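Home | Surface Finishes | Oils | Lacquers | Data Sheets | Contact

Lunik 32 Clear Satin Lacquer for Interior Timber

Last updated: February 7, 2022

Lunik 32 is a water-based, two-part polyurethane lacquer for interior timber and veneered board. It is supplied by Todorova to joinery shops, furniture makers and fit-out contractors. The number refers to the gloss level, measured at 60 degrees on a sealed and fully cured test panel. Matt and full gloss versions are listed on separate pages.

The lacquer dries clear and does not yellow pale species to the extent that solvent-based products do. It is suitable for desks, tabletops, shelving, wall panels and cabinet doors. It is not suitable for floors, exterior joinery, or surfaces in constant contact with standing water.

Preparation

Timber must be clean, sound and free of wax, silicone and old finish. Moisture content should be between 8 and 12 per cent. Sand with the grain to 150 grit, then 180 grit, and remove dust by vacuum. Do not use wire wool at any stage. Oily species should be wiped with a suitable solvent and left to flash off before the first coat.

Blotching on end grain can be reduced by applying Lunik Sealer as a first coat. Stained work must be sealed in all cases. Water-based stains should be left overnight.
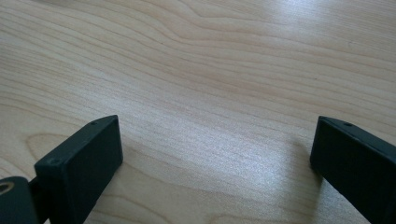
Pale timber top, curved and straight grain, light reflected from the finish.

Mixing and application

Add hardener at 10 per cent by volume and stir slowly until the mix is even. Leave to stand for ten minutes before use. Pot life is 3 hours at 20 °C. Thickening is not a reliable sign that pot life has ended, so note the time of mixing on the container. Do not add fresh material to a part-used mix.

Spray application is preferred. Use a 1.3 to 1.5 mm tip for gravity guns. For airless equipment, refer to the settings sheet for the pump in use. Brush or roller may be used on narrow edges and for small repairs, with up to 5 per cent clean water added to improve flow. Apply two or three coats at 100 to 120 g per square metre. Lightly sand between coats with 320 grit.

Satin finishes contain a matting agent which settles in storage. Stir from the base of the can before decanting, and again after any break in work. Poor stirring gives a high gloss at the start of the can and a cloudy film at the end.

Drying at 20 °C and 55 per cent relative humidity

Dust dry: 25 minutes
Sand and recoat: 2 hours
Stackable with spacers: 16 hours
Full cure: seven days

Low temperature and poor air movement lengthen all of these times. Do not apply below 12 °C.

Wear and care

Abrasion resistance is 1,000 cycles on the Niltesia in-house wheel test, three coats on beech. Results from other test methods cannot be compared directly. Clean with a damp cloth and neutral detergent. Avoid ammonia, bleach and scouring pads, which will raise the gloss in patches.

Pack sizes and storage

1 litre, 5 litre and 20 litre, with hardener supplied separately. A 1,000 litre container is made to order from the Taltitz plant. Orders placed in December are sent in the new year. Protect from frost. Shelf life is 12 months unopened for the lacquer and six months for the hardener.

Technical queries: Mateja Gashi, Finishes Desk, Todorova. Please quote the batch number from the can lid.

Shares: 4 | Comments: 0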